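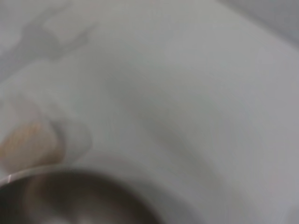
Section 4. Setting up a scoop-and-pour routine

This section covers bench set-up, teaching and first run of the scoop-and-pour routine on the Kullmont two-arm kit. Complete Section 3 (mounting and homing) first. Allow an afternoon if you have not taught a routine before.

4.1 What you need

Kullmont base unit with both arms fitted and homed
Wrist cameras and head camera, connected and showing a live picture in Arnau
One deep mixing bowl, stainless steel, with a rolled rim
One clear plastic cup, rigid enough to hold its shape in the fingers
Uncooked white rice
Arnau control software, build 271 or later

Dry rice is the default material for this routine. Other dry goods can be used once the rice routine runs cleanly, but each needs its own fill profile. Do not use flour, icing sugar or other fine powders. They work their way into the finger linkages and are not covered under warranty.

4.2 Preparing the bench

1. Clear the tabletop and wipe it down. A plain matte surface gives the cameras the least trouble with glare.

2. Place the bowl between the two arms, within easy reach of both. Check that neither gripper touches the rim when the arms are in the home position.

3. Pour the rice into the middle of the bowl and leave it in a mound. Keep the level well below the rim.

4. Check the cable at each wrist. The connector should be pushed fully home, with enough slack for the wrist to turn through its full range.

CAUTION: Keep hands, sleeves and lanyards out of the work area whenever the amber status light is on. The arms can move without warning in this state.

4.3 Teaching the grip

5. In Arnau, open Routines, choose Scoop and Pour, then select the arm that will hold the cup. The other arm goes to standby.

6. Set grip force to Light. The Medium and Firm settings will crease a thin cup.

7. Guide the gripper to the cup by hand, bring the fingers over the rim, and press Close on the pendant. The fingers should close on the rim without pushing the wall of the cup inward.

8. Lift the cup clear of the table and hold it to one side of the bowl. Press Save Point. Arnau stores this as the approach point.

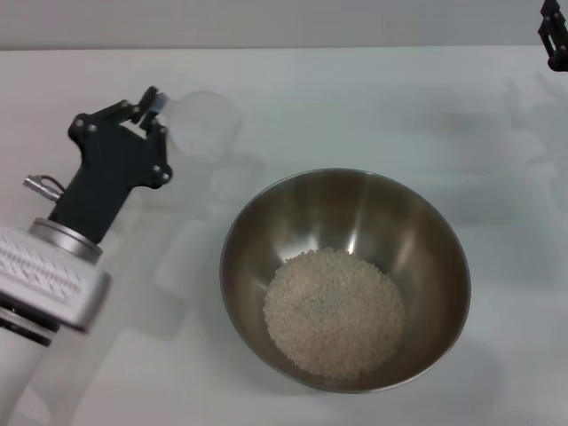

9. Move the cup over the bowl, lower it to the rice and press Save Point again. Leave clearance between the fingers and the metal.

10. Tilt the wrist, draw the cup through the rice and bring it level. Press Save Path.

11. Raise the cup above the rim, tip it over the bowl and press Save Path a second time. Return the arm to the approach point.

Note: Clear cups are hard for the head camera to pick out against a pale table. If Arnau reports "Object lost", switch Tracking to Wrist Priority, or put a band of coloured tape near the base of the cup.

4.4 Checking the wrist camera

At close range the wrist picture goes soft. Some blur is normal when the camera is near a smooth, pale surface and does not mean the lens is faulty. If the picture stays blurred with the arm back at the home position, clean the lens with the cloth supplied and run Focus Check from the Camera menu. Do not use window cleaner or methylated spirits on the lens cover.

4.5 First run

12. Set speed to Slow and cycles to 1. Press Run and keep a hand near the stop button.

13. If the cycle finishes without an alert, raise the count to 100 and leave the speed at Slow.

14. Review the log. Error 109 means the fingers closed past the expected width, usually on an empty grip. Repeat steps 7 and 8.

The finger pads should be replaced after 3,000 cycles. Replacement pads are sold in pairs by Bepari. See Section 9 for fitting.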